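SPORTS WRITING - Unit 4 notes
The match report on deadline

Read before the workshop. Bring a laptop, charged. Room opens 2 pm.

Recap from last time: the runner. A runner is copy filed while the game is still on. Usually three chunks. First at half time, second with 15 mins left, then an intro on the whistle that goes on top. Most of you wrote the intro as if chunks one and two didn't exist. Read them back!!

Case match for this unit: Undstead v Promex, second round cup tie, February. Crowd 2,147. Undstead win 3-2 after extra time, winner in the 104th minute. Promex are the works side, two divisions lower, were 2-0 up at the break.

Why this match: the story flips. Your half time chunk says upset. Your final intro says escape. Both have to sit in the same piece and not argue with each other.

THE INTRO
- Result in first sentence or second. Not the fourth.
- One idea. Comeback OR the late winner OR the manager under pressure. Pick.
- No weather unless it changed the game.
- Don't start with a quote. You won't have one yet anyway.

Weak: "It was a game of two halves at Undstead on a cold evening as the home side eventually ran out winners."
Better: "Undstead were 16 minutes from penalties when a header off the far post spared them."

Check the arithmetic on that one. Extra time ends at 120. Desks get letters about this.

THE MIDDLE
Not every corner. Goals, red cards, the one big miss, the substitution that mattered. In the case match the sub is the story, Undstead took off a center back at half time and went to a front three. Two reports out of the five in the pack miss it completley.

Vary how you name teams. Undstead, the home side, the hosts. Stop there. "The men from the works" once is fine, twice is a tic.

NUMBERS
Minutes in figures. Scores in figures, hyphen no spaces. Attendance only if its unusual or the desk asks. League position: look it up, don't trust memory, the table on your phone may not have updated.

EXERCISE 4a
Write 200 words on the case match. You get the teamsheet, the minute by minute log and nothing else. 25 minutes. Then cut it to half that without losing the scorers.

EXERCISE 4b
Same match, for the Promex readers. Their paper, their angle. Does the intro change? (yes) Does the order of events?

Hand in both through the Grolto folder, file name = surname then 4a or 4b. Last years folder is closed, don't use it. 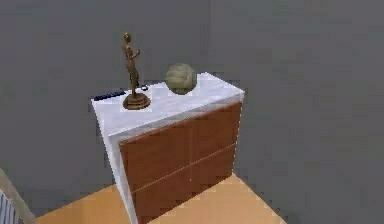 Two drawers, then the striped mattress twice.

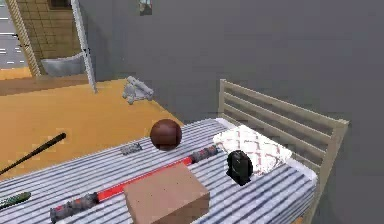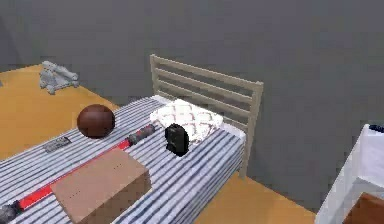 Man asked on the unit page whether the extra time goal should go in the intro if the comeback is the main idea. Yes, as long as it stays one sentence and the score is in there too. Man also wanted to know if penalties need their own paragraph when a tie goes that far: short one, takers who missed, final kick, done.

Next unit: the quotes piece. Read the two interviews in the pack first.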